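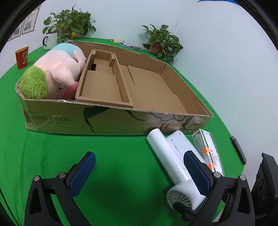 **What is Hoststead, exactly?**

A toy and kids' book swap library on the main street of Stotenen, open to anyone who can get themselves through the door. You join, you borrow, you bring things back when the kids are over them.

I'm Stella Temba, I started the place and I still open up most mornings, so if you've rung and got a slightly puffed woman answering, hi, that was me coming down the stairs.

## How it got going

I used to teach prep. Lovely job, terrible for the knees. Every November the parents would start asking me what to buy for Christmas, and every February the same parents would be asking if the classroom could use a marble run, a play kitchen, a garage with the lift still working. Most of it had hardly been touched! I took home what the school couldn't fit, my sister took what I couldn't fit, and then her husband asked (quite politely, considering) whether he might have his carport back.

So I rented half of the old Owino shoe shop. The other half was a bloke who fixed mowers, and for two years we shared a kettle and a toilet and a very thin wall. When he retired up the coast I took the lease on the lot, knocked a doorway through, and kept the shoe shop's sliding ladder, because have you ever met a child who didn't want to look at a sliding ladder? (Look. Not climb. There's a sign.)

The name comes from my grandmother's place, which was called Hoststead on the gate and nothing at all on the map. She kept a cupboard of toys for whoever's kids turned up, and you were allowed to take one home if you promised to come back.

## What we lend

Puzzles, board games, dress-ups, trains, dolls and their endless furniture, ride-ons, picture books, chapter books, and a good solid shelf of things for babies to bang. We've got a party hire corner as well, with pass-the-parcel music on a player that even grandparents can work, and a parachute for the oval.

Soft toys we swap, so they don't come back unless you want them to. A bear gets attached to a person and I'm not going to be the one sending overdue notices about it.

What we don't take: anything with a cord that's been taped, car seats, bike helmets, and slime. Please, no more slime.

## Joining

- Family membership is $400 for a foundation spot, which lasts as long as you've got kids under 12, or you can pay by the term (ask at the counter for this term's rate, it shifts a bit)
- Up to 6 items at a time, for a fortnight
- Grandparents can be added to a family card for nothing
- If $400 or the term rate is a stretch, have a quiet word with me. We sort it out, and you won't be filling in a form

Lost pieces happen. Put a note in the bag saying what's missing and we'll cut a new one or find a match in the spares drawers. I once matched a Skikstead train wheel after it had been gone so long I'd forgotten which engine it belonged to, and I was unbearable for the rest of the day.

## Out and about

Once a month I load the van and do the Skikstead run, which takes in the hall, the caravan park and the two farm gates where there's room to turn around. If you live out that way you can order by phone and I'll have your bag made up. The road's dreadful after rain so if I'm late, that's why, put the billy on.

We also do storytime on the mat on Thursday mornings during term. It's loud, it's free, and you don't have to be a member. Bring a hat, because if the weather's nice we go out the back under the mulberry tree, and maybe don't bring a white shirt.

## Finding us

We're between the bakery and the newsagent in Stotenen. Parking's easiest behind the bakery, and they're fine about it so long as you leave the loading bay clear before nine. The ramp is on the side lane, pram-width and then some, and the change table is through the green door.

Donations can come in any time we're open. Give things a wipe over first if you can, put the batteries in a separate bag, and come and say g'day while I have a rummage. I do love a rummage.

*Page last updated Thu 1 March. Winter hours to come once I've worked them out with the school.*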